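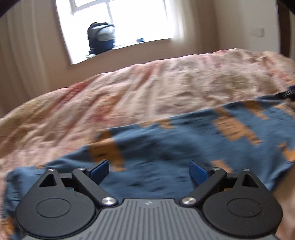 Looking after the hand grippers

July 14, 2022

I have had the two hand grippers on my bench since June, when Athina Papadakis moved over to planning sessions and I took the maintenance from her. She left me a shoebox with hex keys, a roll of spare pads and a page of notes in pencil. The notes are good but they stop halfway down the page. I'm writing down what I do now so that whoever gets the shoebox next has a bit more to go on.

The work on Jarnus is all clothes and bedding at the moment. Somebody holds a gripper in each hand, or two people hold one each, and they spread, turn and fold things on a bed. Hakim Sutanto takes the recordings afterward and is the one who notices when something is off. He sends me a line or two with the session name and I go look at the hardware. Most of what he notices comes down to three places on the gripper: the pads, the pivots and the lens.

Pads first. We fold a lot of cotton, and cotton sheds. So does fleece, much more. Lint builds up on the face of the pad and after a while the pad stops gripping and starts sliding. People holding the gripper don't notice right away, they just squeeze harder, and then the linkage takes the extra load. My first two weeks I was wiping the pads with a damp cloth at the end of the day. That moved the lint around. What works better is tape. I press a strip of plain packing tape on the pad, peel it off, do it again with a fresh strip, and only then wipe with a barely damp cloth. Let it dry before anybody picks it up. A wet pad on a thin shirt leaves a mark and the shirt has to come out of the rotation.

I do this after every 17 folds. Athina's notes said "every 20 or when it slips," but Hakim went back through one long session with me and the slips were already starting by then, so I took it down a bit. With terry towels I stop even sooner.

I change pads in pairs. I tried changing only the worn one, on the grounds that the other was fine, and the cloth kept rotating out of the jaws toward the old side. It took me an afternoon to connect the two things. The old pads go in a bag marked for practice use and we put them on the training unit, where nobody cares.

Now the pivots. There is a large one at the bottom of each arm and a smaller one further out. The large ones are what I check. Hold the body in one hand, take the arm between two fingers of the other and try to move it toward you and away from you. It should open and close freely and have no play in that other direction. If it clicks, the screw has backed off. I snug it up with the small key, a quarter turn at most, then open and close the jaws by hand and feel for drag. Too tight is worse than too loose. A tight pivot makes the jaws lag behind the hand and people compensate for it without knowing, and then their folds don't look like anybody else's folds.

I put a paint dot across the screw head and the arm on our oldest unit so I could see whether it had turned. It had. After 52 sessions the dot was split on the right arm and whole on the left. I don't know why the right one moves and the left doesn't. Iman Sqalli thinks it's from people setting the gripper down on its right side, and she may be right, since the table in the Petridis apartment is on the right as you stand at the bed. We moved the table. I'll know in a few weeks.

No thread locker on these. I did use a drop of it once on a screw I was tired of tightening, and when I had to take the arm off later I rounded out the head getting it loose. Conell, the hardware store down the street from us, had a replacement that fit, but it took three visits and I ended up bringing the old screw in with me so the man could match it.

The third thing is the alignment of the two fingertips. They have to meet flat. I close the jaws on a strip of printer paper and pull. If it comes out crooked, one tip is touching before the other. Usually there is something stuck behind the pad, a thread or a crumb of old adhesive. Twice it was a bent tip, both times from being dropped on the tile in the kitchen at Petridis. A bent tip I don't try to straighten anymore. I swap it and write it in the log. 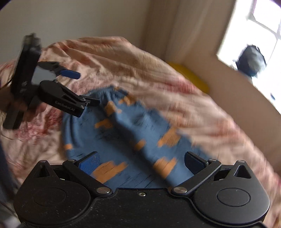
Dust is a separate problem from lint, and I underestimated it. The lint comes off the pads with tape and you're done, but dust settles on everything, gets carried into the joints and eventually makes the grease gritty. Bedrooms are dusty places and shaking out a bedspread makes it worse. Because the bodies are matte black, you can see it better on them than anywhere else in the room. Look at the flat middle part of the nearer gripper, on the left half, all those pale specks. I go over the body with a soft paintbrush, a one-inch one I keep only for this, brushing away from the pivots and toward the handle end. Then the same around the triangular cutouts in the housings, where it collects in the corners. The blue pads get looked at last. The near left one shows the surface I mean, a sort of fine mesh, and short fibers lie down in it where a cloth can't reach them.

I don't use compressed air. Zoi Tzavaras lent me a can and it was quick, but it blew the dust inward as often as out. A week later I opened the joint and wiped gray paste off the pin. The brush takes me four minutes a unit.

The lens gets a microfiber cloth and nothing else, one dry pass, before the first session of the day and again after lunch. Fingerprints are the usual trouble. People pick the gripper up by whatever is nearest. If Hakim writes that the light from the window is smearing across everything, it's a print. If only one spot is soft, it's a speck, and a speck comes off with the brush.

Cables. Leave slack. The cable should hang in a loose curve beside the hand and not pull when you turn your wrist all the way over. I had one fail right at the connector from being run too short, and the session had to be thrown out from the point where it started cutting in and out. I check by turning the gripper through its whole range with the cable plugged in and watching the connector. If the connector moves, I give it more length. I also stopped coiling the cables tightly at the end of the day. They hang over a hook on the back of the closet door.

Ksawery Czarnecka asked me to keep numbers on all of this, so there is a notebook. Each unit has its own page. I write the date, what I did, which side, and how many folds since the last change of pads. A set of pads has been lasting us 198 folds on shirts and light pants. I was hoping for more. On towels I haven't got enough entries to say. She also wants to know what it would cost to keep 100 spare pads on hand, which sounds like a lot until you look at how fast the roll went down in June.

My order at the end of a day, for the record:

Unplug, hang up the cable.
Tape both pads, then wipe them.
Brush the body and housings.
Check the large pivots for play, both arms.
Paper strip between the tips.
Microfiber on the lens.
Write it down.

It takes a quarter of an hour for the two units if nothing is wrong. I used to do the lens first and then brush dust onto it, so keep it near the bottom.

A few leftovers. Store them with the jaws open. I left one closed in its case for the long break and the pads had stuck to each other, and one tore when I opened them. Don't leave them in the car. Don't lend out the small hex key, the one with the red tape on it, as I have bought it twice now. If a unit comes back from the Hullum apartment, check the inside of the case too, because there is a cat there and the hair gets in everything.

I still have to work out what grease to use on the pins. What Athina left me is nearly gone and the label has rubbed off the tube. She remembers that it was white and came from her brother-in-law's bike shop. I'm calling him tomorrow, and I'll add the name of it to this post when I have it.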